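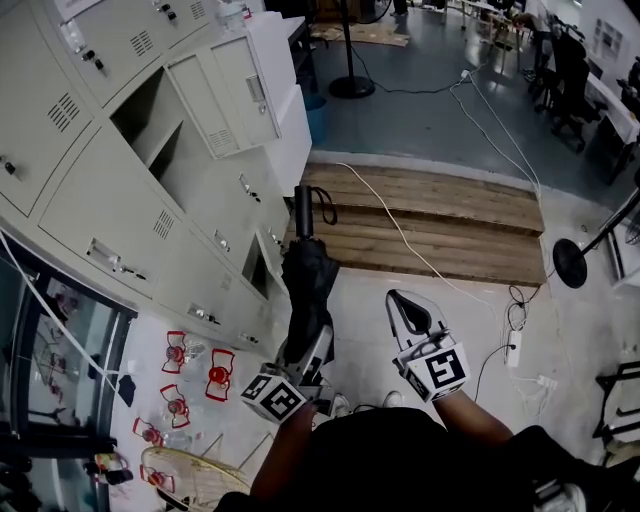

Re: [toliswood-users] Locker charges from December

> The new system pays for itself. Zarnedel say lost keys cost
> the building 1,803 pounds last year, and a small yearly fee
> of 12 pounds per locker is fair to everyone. I can't see why
> anyone would object.

I can, so I'll have a go.

Where does 1,803 come from? The notice that went up at Toliswood in May 2023 said 1,013, for what looks like the same keys over the same year. Either one of those is wrong or something else has been added in, and I'd like to see the sums before I pay towards them.

I'm also not convinced by the app. Eltgate went over to it and people there were told it would take a week to settle down. I have a friend in that building who still keeps her coat on the back of her chair. A key is dull, but it works when your phone is flat.

As for "fair to everyone" – I use my locker for an umbrella and a pair of shoes, and I've had the same key for 4 years. Why am I paying for other people's lost ones? Charge for a replacement and leave the rest of us alone.

Happy to be shown the figures. Until then, put me down as a no.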